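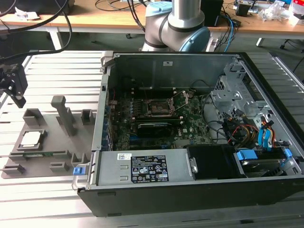 Figure 1. Desktop computer with side panel removed. The processor socket, near the centre of the board, is empty.

Module 4: Managing Electrical and Electronic Equipment at the End of Use
Handout 2: Storage, Records and Transfer
Course leader: Graça Patrício
Issued Sep 9, 2019. Replaces the August version.

4.1 Scope of this handout

Handout 1 dealt with the decision to withdraw equipment from use. This handout deals with the period between that decision and the point at which the equipment leaves the organisation. The period may be a single afternoon or may last for several months. In either case the organisation remains the holder of the equipment and carries the duties of a holder.

Students should read this handout together with the case study on the Prurkgate site, which will be discussed in the second seminar. The seminar will be led by Fuseini Kyei.

4.2 Terms

In this module, "equipment" means any item that needs an electric current or a battery to work. "Withdrawn" means that a named person has recorded that the item will no longer be used for its first purpose. An item may be withdrawn and still be in good working order. "Part" means anything taken out of an item and kept separately from it.

The word "waste" should be used with care. An item becomes waste when the holder discards it, or intends or is required to discard it. Equipment set aside for repair and further use is not waste for that reason alone, but the intention must be shown in the records. Much of the difficulty in the Prurkgate case arose from a store in which the two kinds of item stood side by side with no record of which was which.

4.3 The register

Every withdrawn item is entered in a register on the day it is withdrawn. The entry gives the asset number, the type of item, the place where it was last used, the name of the person who withdrew it and the intended route (reuse, parts, recycling or return to supplier). A change of route is entered as a new line. Earlier lines are not altered.

At Prekton, whose procedures are used as the model for this module, the register for one year held 300 entries. Of these, 159 were closed by reuse within the organisation and 59 by transfer to a recycler. The remainder were still open at the end of the year. Students are asked to consider what an auditor would wish to know about the open entries before reaching any view of the procedure as a whole.

4.4 Data

Data must be dealt with before an item changes hands. The register entry is not closed until a second person has confirmed that storage devices have been erased or destroyed. Deleting files by the ordinary means does not meet this standard. Printers, telephones and network equipment may also hold data and are commonly overlooked.

Where storage devices are taken out, they are given their own entries and kept in a locked container. The entry for the parent item is marked to show that it has been separated from them.

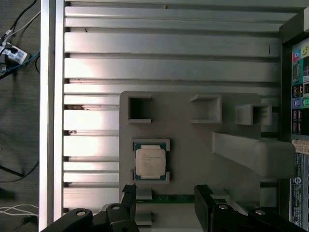
4.5 Storage of parts

Parts that are kept for reuse lose their value quickly if they are stored without order. The usual faults are familiar: small components placed together in one drawer, labels attached to the bag and lost when the bag is opened, and parts returned to a shelf with no note of the item they came from. A written storage plan should state where each class of part is kept and who may remove it. The plan should extend to the work surface as well as the store room. A bench top made up of slotted rails is strong and easy to fix things to, but its grooves collect specks and small debris, and the plan should say how often they are cleared. Circuit boards and processors are kept in antistatic packaging and are not stacked. Batteries are kept apart from all other parts, with their terminals covered.

The plan should set a time limit for each class. Prekton allows 200 days for parts in general, after which the part is either allocated to a repair or moved to the recycling route. Bronisława Makowska, in the reading for this module, argues that a single limit is too blunt and that memory and power supplies should be reviewed sooner than cases and cables. Both positions may be defended in the assignment.

4.6 Transfer

Before transfer the holder must check that the receiving firm is authorised to take the type of equipment concerned. A copy of the authorisation is kept with the transfer note. The note describes the load in words that a third party would understand; "mixed IT" is not an adequate description. Both parties sign, and each keeps a copy.

The two specimen transfer notes in Appendix B were prepared for teaching under the names Isico and McKinnon. The Isico note is complete. The McKinnon note contains several omissions, which students should identify before the seminar.

4.7 Preparation for the seminar

Read sections 1 to 3 of the Prurkgate case study and both specimen notes. Prepare a single page setting out:

the point at which the stored equipment became waste, with reasons;
the entries that should have been made in the register;
the person or post that should have been responsible for each entry.

Bring two printed copies. Students who are unable to attend should inform Sofia Pappas at the teaching office in advance.

4.8 Assignment

The written assignment for Module 4 is set by Roman Baran and will be given out at the close of the second seminar. Questions about extensions should be addressed to the teaching office and not to the seminar leader.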